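손목 카메라 시뮬레이션에서 패널 하단 모서리와 팜 사이 간격 맞추는 방법
분류: 로봇 셀 > 시뮬레이션 / 오프라인 티칭
작성자: 셀담당_남동
작성일: 2020-01-01
조회 944

평판형 패널을 집어 검사대로 옮기는 셀을 오프라인으로 먼저 구성하고 있습니다. 그리퍼는 평행 2지, 컨트롤러는 Gorkmont, 시뮬레이터는 Bridatden입니다. 현장 셀은 6월에 설치되어 이미 돌고 있고, 이번 작업은 품종 추가에 따른 접근 자세 재설정입니다.

문제는 접근 마지막 구간입니다. 핑거를 연 상태로 패널 하단까지 내려가면 손목 시점 렌더링에서는 패널 끝이 팜 바로 위에 걸린 것처럼 보입니다. 그런데 이 상태에서 닫기 명령을 넣으면 어떤 때는 파지가 성립하고 어떤 때는 패널이 한쪽으로 돌아갑니다. 접근 속도를 낮춰도 결과가 같았습니다.
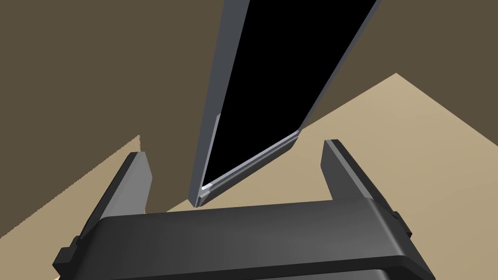
시뮬레이션 설정

물리 스텝은 기본값이고 렌더링 주기만 48 Hz로 올렸습니다. 패널 모델은 Vidotus 변환기로 CAD에서 가져왔습니다. 테두리와 검은 화면부는 시각용 메시가 따로 있고, 충돌 메시는 변환기가 자동으로 만든 것을 그대로 썼습니다. 핑거 충돌 형상은 제조사 제공 파일입니다.

확인한 사항은 다음과 같습니다.
- 핑거 개방 폭: 지령값과 조인트 상태값 일치
- TCP: 팜 중심 기준, 핑거 길이 방향 오프셋 입력됨
- 마찰 계수: 핑거 패드와 패널 양쪽 모두 입력됨

그리퍼를 조금씩 다른 자세로 세워 놓고 손목 카메라 화면을 비교해 봤지만, 패널이 기울어 보이는 상태라 실제 간격이 얼마인지 화면만으로는 판단이 안 됩니다. 간격을 수치로 잡는 절차가 있으면 알려 주십시오.
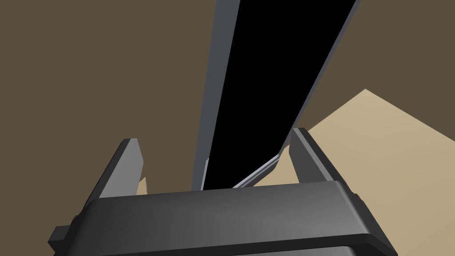 손목 시점, 핑거 개방 상태. 패널 하단이 두 핑거 사이에 있음.

Boris Nikolovski
채택된 답변

손목 시점 렌더링으로 간격을 재려는 것이 첫 번째 문제입니다. 카메라가 팜 뒤쪽에서 비스듬히 보고 있고 패널도 시선 방향으로 길게 뻗어 있으므로, 하단 모서리가 팜 윗면에 가까워 보여도 깊이 방향으로는 떨어져 있을 수 있습니다. 화면은 좌우 정렬을 대강 보는 용도로만 쓰십시오.

두 번째는 충돌 메시입니다. Vidotus의 자동 생성은 기본 옵션이 볼록 껍질입니다. 얇은 판 하나라면 문제가 없지만, 원본 CAD에 커넥터나 받침 같은 돌출부가 포함되어 있으면 껍질이 그만큼 두꺼워집니다. 이 경우 한쪽 핑거가 먼저 닿고 패널이 돌아갑니다. 증상이 이쪽과 맞습니다.

아래 순서로 진행하십시오.

1. Bridatden에서 시각 메시를 끄고 충돌 형상만 표시합니다. 패널 두께가 도면과 다르면 충돌 메시를 직육면체 하나로 교체합니다.

2. 패널 하단 모서리의 중점에 기준 프레임을 추가합니다. 패널 원점은 쓰지 마십시오. 변환 과정에서 원점이 화면부 중심이나 CAD 원점으로 가 있는 경우가 많습니다.

3. TCP 프레임에서 2번 프레임까지의 상대 변환을 출력합니다. 개폐 방향 성분은 0에 맞추고, 접근 방향 성분은 핑거 패드 안쪽에 하단이 들어오는 값으로 정합니다. 저희 셀은 패드 끝에서 30 mm 안쪽을 씁니다. 패드 길이가 다르면 이 값도 달라집니다.

4. 같은 변환에서 회전 성분을 봅니다. 패널 면의 법선이 개폐 방향과 평행해야 합니다. 위치만 맞추고 회전을 그대로 두면 닫을 때 모서리 접촉이 되어 다시 돌아갑니다.

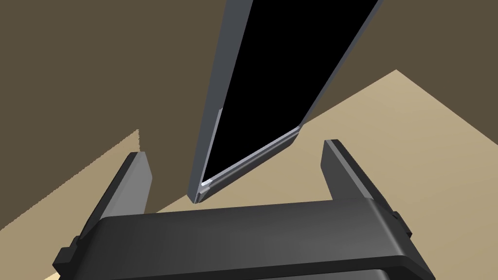 5. 핑거를 연 채로 접근 자세를 고정하고 최소 거리 쿼리를 실행합니다. 왼쪽 핑거-패널, 오른쪽 핑거-패널, 팜-패널 세 쌍을 각각 기록합니다. 좌우 값이 다르면 3번으로 돌아갑니다. 팜-패널 값이 0이거나 음수면 접근 깊이를 줄입니다.

6. 닫기 명령은 위치 제어로 접촉 직전까지 보내고, 그다음 힘 제어로 넘깁니다. 한 번에 힘 제어로 닫으면 좌우 접촉 시점 차이가 그대로 패널 회전으로 나타납니다.

렌더링 주기는 결과에 영향이 없습니다. 물리 스텝과 별개이니 원래 값으로 돌려도 됩니다.

댓글
셀담당_남동: 1번에서 확인됐습니다. 뒷면 브래킷이 껍질에 포함되어 있었습니다. 직육면체로 교체하고 3~5번 진행했고, 좌우 거리 같아졌습니다. 닫기 동작은 내일 돌려 보겠습니다.
Boris Nikolovski: 현장 컨트롤러로 내리기 전에 TCP도 실측값으로 다시 넣으십시오. 도면값과 차이가 있습니다.

georgiou_user248

저는 Georgiou 그리퍼 쓰는데 마찰 계수를 크게 올리니까 안 돌아갔습니다. 메시는 안 건드렸습니다.

댓글
Boris Nikolovski: 시뮬레이션에서만 통과하는 설정입니다. 실제 패드 마찰은 그대로이므로 현장에서 미끄러집니다. 계수는 패드 재질 기준으로 두십시오.
georgiou_user248: 저는 현장 셀은 없고 시뮬만 합니다.

라인보전2팀

답변은 위에 다 있고 보전 쪽에서 하나만 추가합니다. 핑거를 교체하면 3번과 5번은 다시 해야 합니다. 저희는 교체 점검표에 TCP 재측정, 좌우 최소 거리, 개방 폭 항목을 넣고 시뮬레이션 파일 버전을 같이 적습니다. 파일 버전을 안 적으면 어느 핑거 형상으로 계산한 자세인지 나중에 찾을 수가 없습니다. 핑거 볼트 체결 상태는 TCP를 재기 전에 확인하십시오.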